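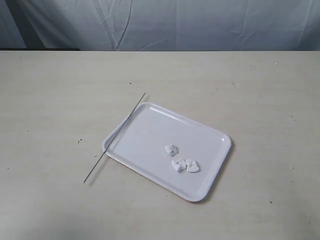 Home > Forums > Automation > Chores and Light Assembly

Clearing small soft scrap off trays: is any arm ready for this?
5 replies | 389 views | Share

kasten_i
We pack sample kits at Soltitz. One leftover chore is clearing crumpled white bits out of white trays before the trays go back to the line. A person does it in a few seconds. Management wants to know if an arm can take it over by June. My position is no, but I would like numbers from people who have tried. The scrap is small, soft, and the same color as the tray.

gilbert_h
We ran this on a Vogler arm with a two-finger gripper. 800 picks, mixed cloth and tissue. Grasping was fine once the fingers were at the right height. Finding the piece was the problem. White on white under even light gives the depth camera almost nothing, and two pieces that touch get segmented as one. The arm then closes on the gap between them.

Fix your lighting first. A low side light puts a shadow under each piece and costs less than a better camera.

osman.e
Disagree that grasping is fine. It depends on the rim. With a raised lip all the way around, a wide gripper can't get low near the wall without touching it. We lost more cycles to rim contact than to vision. Suction is no help on fabric because it leaks.

gilbert_h
Our trays were shallow. What was your finger width?

osman.e
20 mm at the tip. We went to narrower tips later and rim contacts dropped, but then the flatter pieces slid out from under them. Crumpled ones hold better. There is something to bite on.

GovindasamyK
You are both describing tuning problems. The harder question is what the arm does after a miss. A person sees that a piece is still there and goes again. Our Flumano cell reported success whenever the fingers had closed, so we had trays going back with scrap in them. We added a second look after each pick and a limit of 3 tries, then a flag for the operator. Cycle time got worse and the results got usable.

To the original question: it can be done, but it won't be faster than your packer. I would only automate it if the trays come in overnight.

kasten_i
They don't. Day shift only. Would tipping the tray over a bin do the same job?

gilbert_h
For loose scrap, yes. Likach sells a tilting fixture. Static will hold some of the tissue, so add an air nozzle.

osman.e
Check the dust rules before you add air. Otherwise I agree, tip it.

Reply | Subscribe | Next thread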